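水从哪里来，又到哪里去
——写给小学中高年级同学的用水知识

特拉斯蒂维克（Trastiveck）水务科普馆 编

早上起床，拧开水龙头，水就流出来了。洗脸、刷牙、冲杯子，用过的水打个旋，从排水口流走。整个过程只有几分钟，同学们每天都要重复好几遍。可是，这些水在到达你家之前走过了很长的路，离开你家以后，还要继续走很长的路。本文将按照水流动的顺序，介绍自来水和污水的旅程。

一、水源

自来水最初来自大自然。有的城市从河流、湖泊和水库取水，有的城市从地下取水。河流、湖泊和水库里的水叫作地表水；渗到地下、储存在沙石和岩层缝隙里的水叫作地下水。

雨水落到山坡上，一部分汇成小溪，流进河里；一部分渗进泥土，慢慢往下走。地下水走得很慢，有的地方一年只能移动很短的距离。水在沙石之间穿行时，会溶解一些矿物质，所以许多地方的地下水比雨水“硬”。用硬水烧开水，时间长了，壶底会出现一层白色的水垢。水垢的主要成分是碳酸钙，和粉笔、贝壳里的某些成分相同。

为了保护水源，取水口周围通常会划出保护区。在保护区里，不允许倾倒垃圾，也不允许排放污水。同学们去水库边游玩时，如果看到“饮用水水源保护区”的牌子，请遵守牌子上的规定。

二、自来水厂

从水源取来的水叫作原水。原水里有泥沙、落叶碎片、藻类和肉眼看不见的微生物，不能直接饮用，必须先送到自来水厂处理。

第一步是混凝。工作人员向水中加入混凝剂，使细小的泥粒互相粘在一起，变成较大的絮团，这种絮团叫作“矾花”。

第二步是沉淀。水缓缓流过沉淀池，矾花比水重，渐渐沉到池底，上层的水就清了许多。

第三步是过滤。水从上向下穿过厚厚的石英砂层，剩余的小颗粒被留在砂粒之间。过滤池用久了会堵塞，需要用干净的水从下往上冲洗，这叫作反冲洗。

第四步是消毒。经过前面几步，水看上去已经很清，但清澈的水里仍然可能有细菌和病毒。加入适量的消毒剂，可以把它们杀灭。有时我们闻到自来水有淡淡的气味，就与消毒剂有关。

处理完毕的水先存放在清水池里，再由水泵加压，送进城市的供水管网。

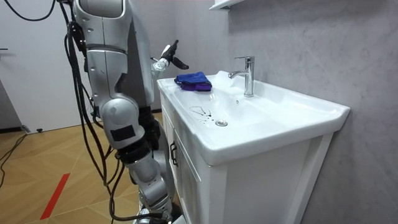 供水管网像一棵倒着生长的大树，水厂出来的主干管最粗，到了街道变细一些，到了每座楼、每户人家就更细了。水在管子里流动需要压力，楼层越高，需要的压力越大，所以高层建筑里往往装有加压水泵。水管进入住宅以后，再分成几路，分别通往厨房、卫生间等处，卫生间里的洗手台就是其中一处终点。洗手台边常会放一块抹布，像图中那块折好的蓝紫色超细纤维布一样，方便随手擦去台面上的水珠。超细纤维的丝很细，丝与丝之间有许多微小的空隙，能够吸住水分。这与地下水藏在沙石缝隙里的情形有几分相似。

三、水龙头里的学问

水管里的水一直受到压力，水龙头关闭时，里面的阀芯把出口堵住，水就停在管中等待。我们抬起或拧开把手，阀芯移动，让出一条通道，水便流出来。

有的水龙头有两个把手，分别控制冷水和热水。有的只有一个把手，向上抬可以调节水量，左右转动可以调节温度。单把手水龙头的阀芯里多装有陶瓷片，陶瓷片磨得很平，两片贴紧时，水几乎无法通过。

如果水龙头关紧以后仍然滴水，说明阀芯或垫圈可能磨损了，应当告诉家长，请他们修理或更换。一滴水虽然很小，日夜不停地滴下去，浪费的水就多了。

四、排水口下面的弯管 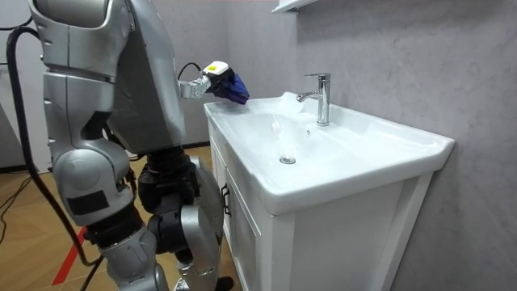

用过的水从洗手盆流走后，会先经过一段弯曲的管子。有的弯管像字母S，有的像字母P，它们都叫作存水弯。存水弯的底部总留着一小段水，这段水叫作水封。

水封的作用是挡住下水道里的气体。下水道里的有机物腐烂时，会产生难闻的气体，有些对人体有害。有了水封，污水可以流过去，气体却不容易返回室内。如果一个地漏很久没有使用，水封里的水蒸发干了，房间里就可能出现臭味。这时往地漏里倒一些清水，水封便能恢复。

许多洗手盆的内壁上还有一个小孔，叫作溢流孔。当水面升到小孔的高度时，多余的水会从这里流入排水管，减少水漫出盆沿的可能。即使有溢流孔，放水时也不应离开，因为水龙头开得太大时，溢流孔来不及把水全部排走。

下列物品不应倒入洗手盆：

食用油和油汤。油遇冷会凝结，粘在管壁上，使管道越来越窄。
头发和棉签。它们容易缠成一团，堵住弯管。
湿巾和纸尿裤。它们在水中不会像卫生纸那样散开。
剩余的油漆、药品和农药。这些物质会增加污水处理的难度，应按照当地的规定投放。

五、污水的旅程

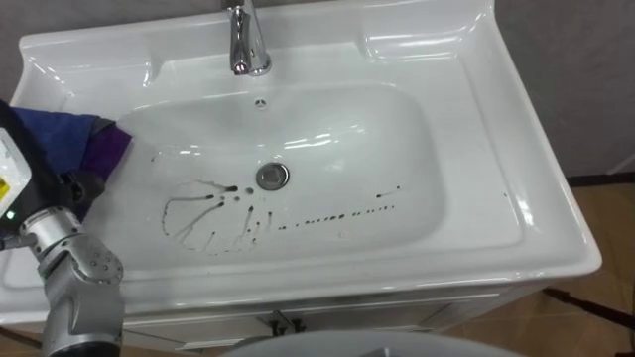
家家户户的污水经过楼里的立管流到地下，汇入街道下面的污水管。污水管大多铺得一头高一头低，使污水依靠重力自己向前流。遇到地势低的地方，则由泵站把污水提升到高处，再继续前进。

许多城市把雨水和污水分成两套管道，这叫作雨污分流。路边的雨水口收集雨水，通常直接流入河道。因此，不要把洗拖把的脏水或者垃圾倒进雨水口，它们很可能不经过处理就进入河里，伤害鱼和水草。

污水到达污水处理厂后，首先通过格栅。格栅由一排排金属条组成，能够拦下塑料袋、树枝和布条。随后，污水进入沉砂池，较重的沙粒沉到池底。

接下来是生物处理。处理池里生活着大量微生物，它们以污水中的有机物为食物。工作人员不断向池中送入空气，让微生物得到充足的氧气。微生物和泥粒聚在一起，形成褐色的“活性污泥”。经过一段时间，水和污泥在沉淀池中分开，上面较清的水再经过过滤和消毒，达到标准以后排入河流，或者用来浇灌绿地、冲洗道路。这种重新利用的水叫作再生水，不能饮用。

六、动手做一做：小小过滤器

请在家长或老师陪同下完成这个实验。

需要准备：一个剪去底部的塑料瓶，一块纱布，一些洗干净的小石子、粗沙和细沙，一个透明杯子，200毫升加了少量泥土的水。剪瓶子的工作请交给大人。

1. 用纱布包住瓶口，扎紧，将瓶口朝下放在杯子上方。
2. 依次放入小石子、粗沙和细沙，共3层，每层铺平。
3. 先用100毫升清水冲洗一遍，倒掉流出的水。
4. 把泥水慢慢倒进瓶中，观察流到杯子里的水有什么变化。

注意：过滤后的水仍然含有细菌，绝对不能喝。

如果第一次流出的水还很浑，可以把细沙铺厚一点再试。请把两次的结果画在记录纸上，并写下你认为结果不同的原因。

七、词语小卡片

原水：从水源取来、还没有经过处理的水。
矾花：水中细小颗粒粘在一起形成的絮团。
水封：留在存水弯里、用来阻挡气体的一段水。
再生水：污水处理后达到一定标准、可以重新利用的水。

本馆地下展厅设有存水弯透明模型和管网沙盘，每年12月闭馆检修，其他月份可由学校集体预约参观。

3月8日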